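Skip to content
Home Our Room Open Hours Get Involved Newsletter Contact

We use cookies to remember your settings and to see which pages get read. Accept all Reject Manage choices

Come play lunch with us! Families wanted for the Kostiuk Packed Lunch Project

Hi there, and thanks for clicking. I run the family food room at the Kostiuk Center in Ustotville, and I'm looking for parents, grandparents, foster parents, aunties and anybody else who packs a lunch for a kid between three and seven. I want to know how lunch goes at your house. The good days, sure, but mostly the days when the whole thing comes home again, warm and a bit squashed, with one bite out of the crackers.

I've been packing lunches myself since my oldest started preschool and I am still not good at it. I once sent the same cheese sandwich three days running (a fresh one each day, I promise) and got three cheese sandwiches back. So please don't think you need to be the sort of person who cuts cucumbers into stars. If you are that person you're welcome too, and I have questions for you.

What we're doing is pretty simple. We want to find out if kids eat more of their lunch when they've had a hand in planning it, and by planning I mean playing. Before the real food comes anywhere near it, your kid gets a lunch box and a big pile of pretend food and packs whatever they like. Then you two talk about it. Then you go home and pack real lunches for a while and write down what happens. We tried a small version of this in 2023 with families from the after-school club and it was a mess, a really fun mess, and I learned that I should never schedule anything for small children at four in the afternoon. 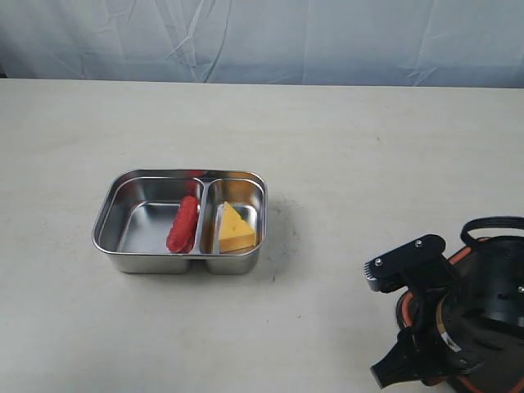
Mornings work much better, so that's when we'll do it. Sessions start in February and run from nine thirty until eleven or so, and you can come in late if the bus is being the bus. You'd come to the room for 2 visits, one at the start and one at the end, with the home part in between. I'll give you a little notebook for the home part. You can write in it, draw in it, or just tape in the labels and put a smiley or a frowny next to each one. One grandma last time did the entire thing in stickers and it was the best notebook we got.

Who I'm hoping to hear from

You pack lunch (or a snack box, that counts!) for at least one child aged three to seven, and you do it most weeks of the school year. You live in Ustotville or close enough that getting to us isn't a big production. You're okay with having a chat with me while your kid plays, and okay with me taking notes. Your child doesn't have to be a picky eater. I'd love some kids who eat everything, partly for the project and partly so I can meet one.

If your child has a food allergy, please do sign up. The play part has no real food in it, and the home part is your own food from your own kitchen, so you stay in charge of all of it. Same goes if you keep halal or kosher, or you're vegetarian, or there are just things your family doesn't eat. Tell me on the form and I'll go through the pretend food with you before your child gets to it, so you can take out whatever you'd like out.

You don't have to speak English at home. I have decent Spanish and bad French, and if you'd like to bring a friend or an older kid to help out, bring them. Little brothers and sisters can come as well. There's a rug in the corner with blocks on it, and a gate across the door that even my youngest never worked out.

What happens on a visit

First we sit around for a bit. Kids need to look at a room before they'll do anything in it and I do too. Then your child picks a box and gets going, and you and I mostly keep quiet. This is harder than it sounds! You will want to say "and what about a vegetable?" and I will be giving you a look. After that we all talk through what got packed and why, and some of the answers are wonderful. I had a boy who wouldn't put two foods in the same space because they "didn't know each other yet." I think about that one a lot when I'm making dinner.

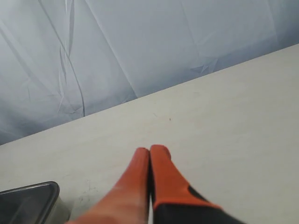
The talking part is the bit I'd really like your help with. I have a list of questions but they're grown-up questions, and what works better is when a parent asks something only a parent would know to ask, like why peas are fine at Grandma's and terrible at home. We do all of this at a pale, cream-white table, and my one request is that you keep your coffee on the windowsill and away from it. There's always coffee, by the way, and tea, and a kettle that takes forever.

What you get

A Talimix gift card after the second visit, good for groceries at any of their stores in town. You also get to keep the lunch box your child picked, and I'll mail you a plain summary of what we found when it's all written up. If you have to drop out in the middle, that's fine, just tell me so I can offer the spot to the next family. The box is yours either way.

I'd love to pay for everybody's parking but I can't. The lot behind Sulero Hardware is free until noon and it's a short walk, flat all the way, fine with a stroller. The bus stops right out front.

The privacy stuff

Your notebook gets a number and your name doesn't go on it. I keep the sign-up forms in a locked drawer and I shred them once the project is done. We don't weigh or measure any children and we don't weigh or measure you. You can skip any question. You can also tell me a question is silly, and people have, and a couple of them got cut.

How to sign up

Fill in the form at the front desk or call the Kostiuk Center and ask for the food room, extension 1730. If I don't pick up, I'm probably on the floor looking for a plastic grape, so leave a message with a good time to call you back. Evenings are fine with me. Tell me how old your child is, what mornings you can do, and anything you'd like me to know about food at your house.

I'll be calling people back in the order I hear from them. If we fill up I'll start a waiting list, and I do work through it, so please get in touch even if you're reading this a bit late. Hope to see you and your lunch packer soon!

Get our newsletter: open hours, new groups and the odd recipe, once a month. Enter your email Sign up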